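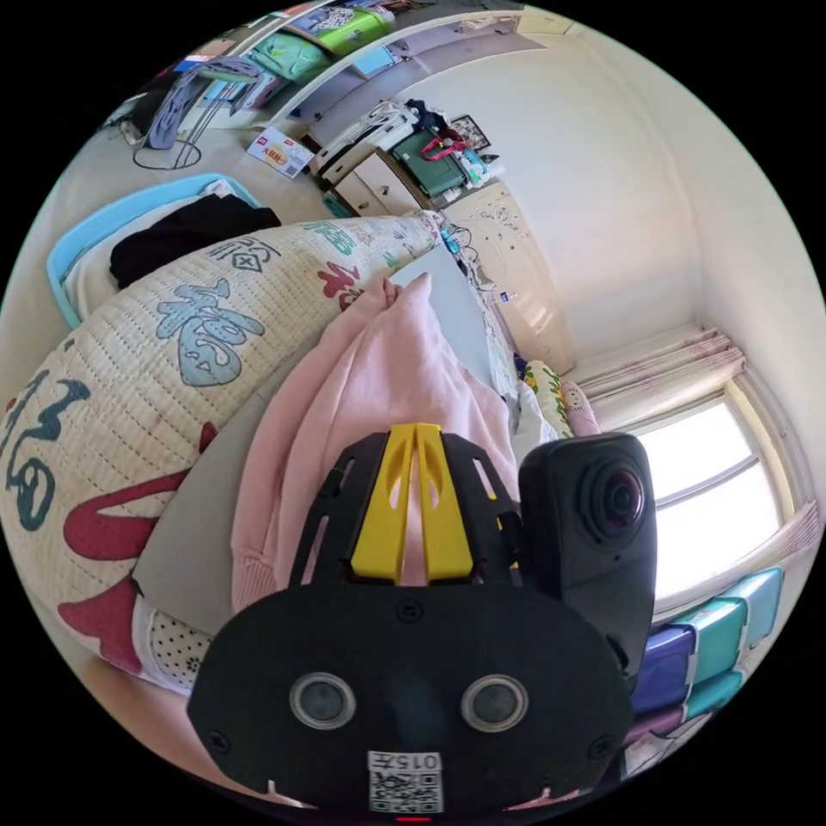
A pale pink something, a quilted cushion and a light blue basket, all waiting for a decision.

I have been reading about decluttering again, and I would like somebody to explain to me what is so wrong with a bedroom that has things in it.

The case against things is put these days with great confidence. There is a pamphlet from a firm called Prindach, which came through my door with the takeaway menus, offering to "reset" a bedroom in a single afternoon for £237. For this you get a person, a set of matching boxes and a follow-up call after 30 days to ask whether you have slipped. I have read it more often than I have read most novels. It has 27 steps. Step one is to put everything you own on the bed.

I have tried step one. What you have at the end of it is a bed you can't sleep in. The theory is that the sight of the heap will shock you into parting with most of it, and perhaps it does shock some people. I looked at mine and saw jumpers. I needed them in January and I shall need them again, and the fact that they looked silly in a pile in July told me nothing about whether to keep them.

Consider the cushion. It is a great rolled thing, quilted, cream, with Chinese characters all over it in blue, red and green. The big blue one is 福, good fortune, the same character people put on their doors at New Year. By any of the tests in the pamphlet it would have to go. It matches nothing. It takes up a good part of a bed. It won't fold into one of the matching boxes, and I doubt it would go into two. Yet I can't think of a duller way to look at a room than to start by asking what should be done about the one cheerful object in it.

The tidiers have an answer to this, I know. You may keep what you love. I have never trusted the rule, because it leaves out nearly everything a household runs on. Who loves a cable? Who has tender feelings for a plastic basket? The light blue one with the black garment folded in it is a perfectly good place for a black garment, and I would guess that most of us own something of the kind and have never once asked how it makes us feel. A metal clothes rack with grey clothes on it is in the same position. It does its work standing up in plain view, and I suspect the plain view is what offends.

For that is where I think the whole business goes wrong. When Berge, the storage chain, opened its big shop in Caltham, I went along and spent an hour among the display bedrooms. Every surface was clear. Every door was shut. I opened a few, as one does, and the cupboards were empty as well. Of course a room looks calm if it belongs to people who own a lamp. Fill those same cupboards with a winter's bedding and the papers for the boiler and you would have the ordinary muddle again, only with doors in front of it and a bill for the doors.

I will give the other side its due. Open shelves do collect things. A green bag goes up there, then a patterned box, then some packets that came in a larger packet, and after a year you are afraid to pull anything out. The top of a low cabinet is worse. Mine has a drawer beneath it for every item that sits on top, and still the items sit on top. I don't defend this. I lost a passport that way and found it 13 days later, under a tin of buttons, after the ferry had sailed.

But the cure for a lost passport is to put the passport somewhere sensible. It takes a minute. It does not call for a philosophy, or for Irken's range of linen-look drawer dividers, which I notice the Prindach people recommend on three separate pages. I am suspicious of any campaign against owning things that begins by selling me some more.

So fold the blanket, if it is a blanket, and hang up the jumper, if it's a jumper. Take the cardboard off the floor before somebody treads on it. That is ten minutes' work, and our grandmothers called it tidying up and did it with the wireless on. Leave the cushion where it is.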